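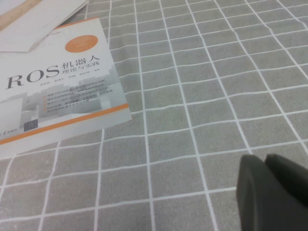 Slide 1. Thanks to Sarita Pant for the slot. I'm covering the work Wajid Rajput and I did on wrist views and flat objects. Sixteen minutes, questions at the end.

Slide 2. The problem. A thin object flat on a cloth gives the gripper very little to hold. A paperback is a good case: the cover bends, the spine is only on one side, and from the wrist you often get part of it and no more. Most policies we tried went for the middle of the cover and pressed down.

Slide 3. Method. We train on demonstrations from one arm, 2,547 in all, and add a second output that predicts which edge the fingers will go to. The label comes from the end of each demonstration, so no hand marking. Bimla Solanki wrote the labelling code – mention that it will be released with the paper.

Slide 4. Why the edge output matters. When the book is half out of view, the network has to commit to an edge it can see or move the wrist first. Without the extra output it dithers. Play the clip twice, the second time at half speed.

Slide 5. Results. 107 test objects, none of them in training. Books and folders improved most. Single sheets of paper hardly changed, and paper lying against a book still confuses it. Say this plainly, Sibel Duman will ask.

Slide 6. The grid cloth. We ran the tests again on plain fabric, in case the network was reading position off the lines. Small drop, same ordering of methods. Full table is in the backup slides.

Slide 7. Limits. One arm, one gripper, one lab at Irthorpe. Lighting was always even. Pamura will repeat the tests on their own bench in November.

Slide 8. Contact details. Leave this up during questions.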